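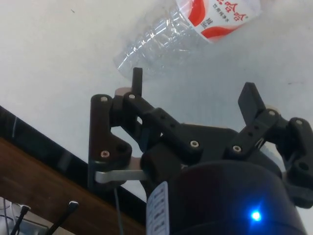
Speaker notes: Gathering Examples for Learned Grasping
Greltus project, technical session, February
Slot: 30 minutes, with questions to follow

Note to presenter: the notes follow the slide order. Text after "Say" is close to what should be spoken. Everything else is for reference and need not be read aloud.

Slide 1 – Title

Say: Good morning, and thank you for attending. The subject of this talk is the collection of demonstration data at the Greltus project. A demonstration, for our purposes, is one complete attempt at a task, recorded from the first movement of the arm to the last, with the camera view and the commands sent to the arm stored together. The model we train sees nothing else. Its view of the task is limited to what the collection team has put in front of it.

Say: The talk covers how sessions are planned, how the operators work, how recordings are reviewed, and what we changed after the first round. Model design was covered in the previous session and will be left out except where it bears on collection.

Slide 2 – Scope of the task

Say: The current task family is the pickup of light household items from a table. The items are ordinary and inexpensive. We selected them for the difficulties they present to a camera and to a gripper, and the task list was fixed before any recording began.

Reference: the task list is kept in the shared Brarkar folder. Brarkar is the internal name for the session planner. If asked, it is a scheduling sheet with a set of rules attached, and it makes no decisions on its own.

Say: Clear plastic receives particular attention. A clear object takes on the color of whatever is behind it, and on a pale table its outline can be hard to find. Models trained mostly on solid, colored items tend to aim at the printed part of a clear object and disregard the rest. We wished to see whether careful selection of examples could reduce that habit.

Slide 3 – The camera position

Say: All recordings in this part of the set come from a camera mounted close to the gripper. The fingers are therefore in view through most of an approach, and the item moves through the picture as the arm moves. Several colleagues have asked why we did not begin with a fixed camera over the table. Both views have merit. The close view gives the model a direct measure of where the fingertips are in relation to the item, and that relation matters most in the last part of the approach.

Say: The cost is that the view is narrow. Items pass out of the picture easily, and a large item may never be wholly visible. We accept this. Operators are instructed not to correct for it by backing the arm away to obtain a better look, unless they would do so in the normal course of the task.

Pause here. This point usually draws a question. If it does, refer the listener to slide 7.

Slide 4 – An approach to a clear bottle

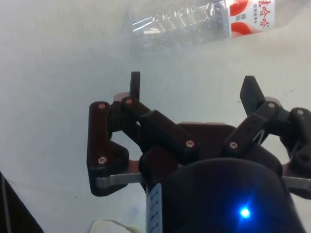

Wrist camera view: gripper above the table, with a clear plastic bottle lying on its side beyond the fingertips.

Say: I would ask you to look first at the gap between the fingertips and the bottle. A large share of every recording is spent in this condition, with the item ahead and no contact made. It is tempting to treat these moments as waste and to trim them. In our first round we did trim them, and the resulting model had a poor sense of how to begin. We now keep the whole approach.

Say: Please note also the label. It is white with red bands and red characters, and it lies near one end of the bottle. To a model, it is by far the easiest part of the object to find. The ridged body is much fainter against the table. If every demonstration showed the label in the same place, the model could learn to find the label and nothing more. For that reason the session plan calls for the label to appear at either end, in part, in full, or turned out of view altogether.

Say: The bottle in this view is slightly blurred and the label runs past the top of the picture. We do not reject recordings on those grounds. The camera will give the model views of this kind when it is running, and the training set should contain them.

If time is short, move directly to slide 6.

Slide 5 – Planning a session

Say: A session consists of 40 demonstrations by one operator on one task. We arrived at that number by trial. Longer sessions produced more recordings, but the later ones grew alike. Operators settle into a favored path, and they place the item where that path is comfortable. The set grows larger without growing wider.

Say: The session planner addresses this by assigning a starting placement to each demonstration. The operator reads the placement, sets the item down, returns the arm to its starting posture, and begins. Placements vary in position on the table, in direction, and in which side of the item faces up. The operator does not choose them and may not skip one for being awkward. If a placement proves out of reach, it is marked as such and the entry remains in the record.

Say: We also vary the starting posture of the arm. This was a late addition. In the first round, every recording began from the same posture, and the trained model performed acceptably from that posture and from few others.

Reference: the placement sheet lists 21 starting placements for items that lie on their side. Upright items have a separate sheet. Placements may be repeated within a session, but never twice in a row.

Slide 6 – Instructions to operators

Say: The written instructions occupy one page. The following is the part that concerns the approach and the grasp. I will read it in full, as the wording was the subject of some discussion.

Move at a steady pace. Do not rush the final part of the approach.
Choose the grasp before the fingers reach the item.
If the item moves when touched, continue from where it now lies.
Do not restart a recording on account of an imperfect grasp.
Do not touch the item by hand while recording is in progress.
Stop recording only when the arm has come to rest.

Say: The third and fourth lines are the ones operators find hardest to follow. A careful operator dislikes leaving a clumsy attempt in the record. We ask for it all the same. Light plastic items roll and slide, and a model that has never been shown a recovery has no basis for making one.

Say: There is a limit. Where the arm strikes the table with force, or where an item leaves the table, the operator ends the recording and applies the "discard" mark. Those files are held apart and are not used for training.

Slide 7 – Review and labeling

Say: Each recording is reviewed by 2 people, neither of whom operated the arm. The reviewers work separately. They record the outcome, the point of first contact, and whether a recovery took place. Where they differ, the recording is watched again by both together.

Say: Disagreement has been most common on the point of first contact with clear items. In the wrist view it is not always possible to tell whether a fingertip is touching the plastic or standing just short of it. We considered asking reviewers to give their best estimate. We decided in the end to let them mark a span of time, and the training code treats anything within the span as uncertain.

Reference: the review tool is called Ritchie. Listeners from other groups may ask for access. The answer at present is that access is given on request for reading only, and that the tool is not yet supported outside the project.

Say: To return to the matter of the narrow view: reviewers also note when the item is wholly out of the picture. Such stretches are kept. They are, however, counted, and if a task shows too many of them the starting postures are reconsidered.

Slide 8 – The state of the table

Say: A short word on surroundings. It was suggested early on that the table be kept spotless and that all else be removed from view. We do not require this. Small marks on the surface, cables, and odds and ends at the margin of the view are permitted, provided they do not obstruct the arm or the item. The finished system will be used on tables in ordinary condition.

Say: What we do require is that the surroundings not follow the task. If a certain object were on the table only during bottle sessions, the model could come to connect the two. The operator therefore saves a still view of the table at the start of every session, and reviewers compare these across tasks.

Slide 9 – What was changed after the first round

Say: Three changes have been mentioned already: the whole approach is kept, placements are assigned, and starting postures vary. A fourth concerns balance. The first round held a great many easy grasps and few difficult ones, simply as a result of how operators placed the items. The second round, recorded under the name Mullon, sets a minimum share for each placement before a task may be closed.

Say: Closing a task now takes longer. The project group regards the added time as justified, though I should state plainly that the comparison between the two rounds is not finished, and I am not in a position to present results from it today.

Do not offer early figures if pressed. The comparison will be reported at a later session.

Slide 10 – Open matters

Say: Two matters remain open. The first is how far examples gathered with one kind of bottle carry over to another. Bottles differ in ridging, stiffness and label, and we have so far recorded too few kinds to say. The second is the use of recordings by newer operators. Their movements are less even, and it is unclear whether that helps the model or harms it. We keep these recordings under a separate mark so that either choice remains available.

Say: Groups that hold wrist camera recordings of clear items and would be willing to compare review practice are invited to speak with us after the session.

Leave slide 4 on the screen during questions. The session chair will collect written questions at the end, and any that go unanswered should be added to the Brarkar folder under "Open matters."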